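Diary > January > The plate and the frame

January, late evening. Posted by Kartini Liem

Back from Fekholm with a stiff neck and a new respect for anybody who can look at a piece of pressed metal and say "ah yes" in a meaningful tone. Teodor can. He says it several times an hour. I have been on the parts side for long enough that I ought to be able to do it too, but mine still comes out like someone agreeing with a dentist.

The day started with the kettle, which had been moved again, and a message from Enitz saying the paperwork for job 1154 was "on its way", the same words they used before Christmas. Teodor said we should crack on without it. Cracking on, in his vocabulary, means putting the thing on a table and walking round it with a mug.

So that was the morning. The big aluminium plate went on the steel table, and we had the black plastic frame to go with it, and we had opinions. Mine was that the frame belonged the other way up. Teodor's was that I should drink my coffee.

I do like that plate, though I'd never say so at work. All those raised channels wandering off and branching, like a map of a river drawn by someone who was late for lunch. The frame is the plain sister: long, flat, full of slots and little square holes, and every single person who picks it up flexes it to see if it will snap. I have asked them not to. I did it twice myself before eleven.

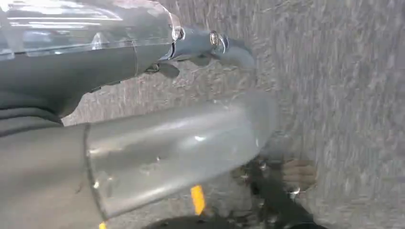
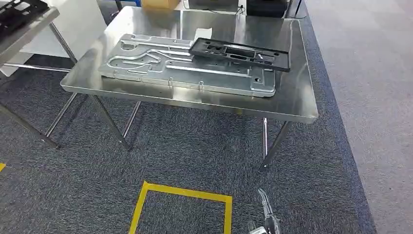 Last changed: January, 22:35

The frame is lying slantwise across the plate in the second one, and I can hear Teodor's mother from here. She once made me re-lay an entire table for ten over a fork. I'd have straightened it, but I had been told, with some firmness, that where it lay was none of my business.

Then there was the matter of the table itself. Steel is very smart and it wipes down beautifully, but under those lights it's like trying to work on a pond. I kept tilting my head to find an angle where I could tell a hole from a highlight, hence the neck. I suggested a cloth. Teodor said a cloth would look like a picnic. I said I'd rather have a picnic than a migraine, and we left it there, both of us sure we had won.

Lunch was soup from Lis, 2 tubs, one of which had opened itself in my bag and got to know my gloves. I ate the survivor. Teodor had brought his own, naturally, in a box with a separate compartment for the crackers.

Afternoon: labels. Fodard want everything labelled before it goes anywhere, and they sent us a roll of 200 that won't stick to plastic. They stick to sleeves perfectly well. I found one on my elbow on the bus home, so I suppose I have been booked in as stock.

Must remember:
ring Enitz, be civil
proper labels
look up whether the frame goes the other way up (it does)
gloves in the wash, on their own

Bus was the 235 and it was late, and a man across the aisle was eating a whole cucumber. Bed now. Neck like a plank.

Write to Kartini via the contact page | © Kartini Liem | Back to top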